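Packaging returns at Menlow: speaker notes
Session 3, Thursday, January 30, 2025

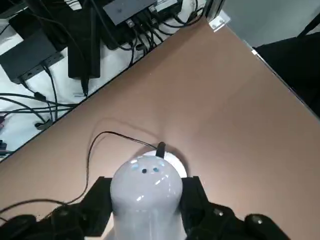 The Praneston depot objected in writing that our return rate counts refills twice. Its reply asked that we drop them from the total.

Slide 2. Give the corrected base: 3,531 units sent out from October, 1,971 back. Refills removed. Pause for questions on method.

Slide 3. Cellham only: 894 back. Labelling differs from Jara, so don't compare the two centres directly.

Slide 4. Deposit colour codes. Skip if short of time, go to costs.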